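October 2019

1/ Our small practice has made the shortlist for the Gorkari regional building awards, in the category of Conversion and Reuse. I have told my mother, my dentist and a man on the bus.

2/ The project is the old Mikik glove factory, now a visitor center with a cafe. It took 27 months, 14 of them spent discussing a staircase.

3/ Devendra Mathur drew the staircase. Devendra would like it known that he drew it nine times.

4/ The entry form allows 3000 words. Our first draft used most of them on drainage. Babar Qureshi cut it down over a weekend and put the word "vibrant" in twice. We are still speaking to him, mostly by email.

5/ Dress code for the dinner is "smart, with warmth." The venue is an unheated train shed, so I am taking that literally.

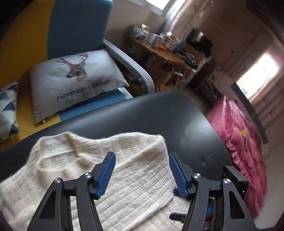
Cream knit, high ribbed collar. The front-runner.

6/ Tickets are 153 each, wine extra. Brernetti, who supplied our roof glass, have kindly taken a table and put us at it, next to the people who supplied somebody else's roof glass.

7/ We are up against the Naidu boathouse. I went to see it on Thursday hoping to find it a bit smug. It's lovely. The door handles alone made me want to go home and lie down.

8/ Judges came to see us back in February, in sleet. One asked where the light comes from. Devendra said "the sky" and then didn't say anything else for quite a while.

9/ Things still to sort out before the dinner:

- Outfit, final decision

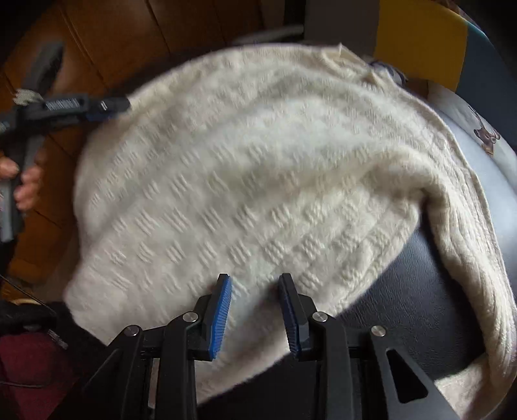

- Ride home for five, one of whom gets carsick
- A speech, short, in case
- A face for when they read out the boathouse - Babar has been practicing his in meetings

10/ Doors at seven. Results after the dessert, so I'll post whatever happens once I've had mine.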